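Gemthorpe Sorting Room: progress to the end of May

You asked for something shorter than last time. The grant stands at 2000, of which 245 is left, most of the rest having gone on shelving that arrived in the wrong colour and stayed.

The sorting itself goes well. Over 50 crates of donated odds and ends have come across from Leltthorpe, and we no longer tip them out on the floor. Everything passes through the deep grey bin on the table, whose sloping sides send the small stuff to the middle, where it can be argued over.

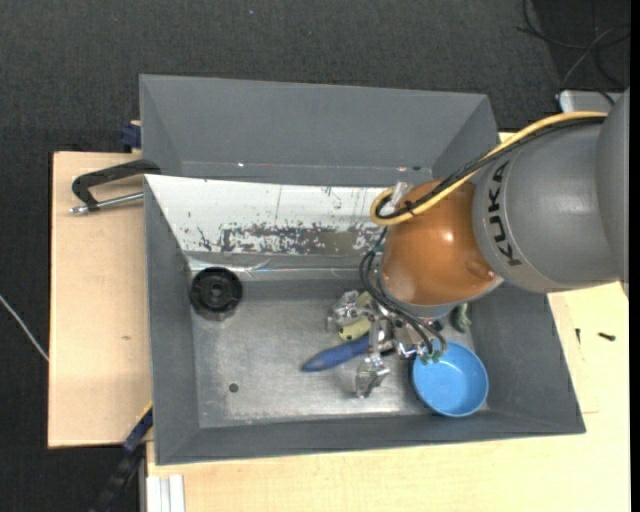 Murali Lobo would like it recorded that the bin is too deep for anyone with ordinary arms, and that handles of any sort should get a shelf of their own before they take over the building. The shelf is agreed. His arms fall outside the budget.

Still to do: labels, a second table, and the Tuesday rota, which currently consists of Dorothy Oakley.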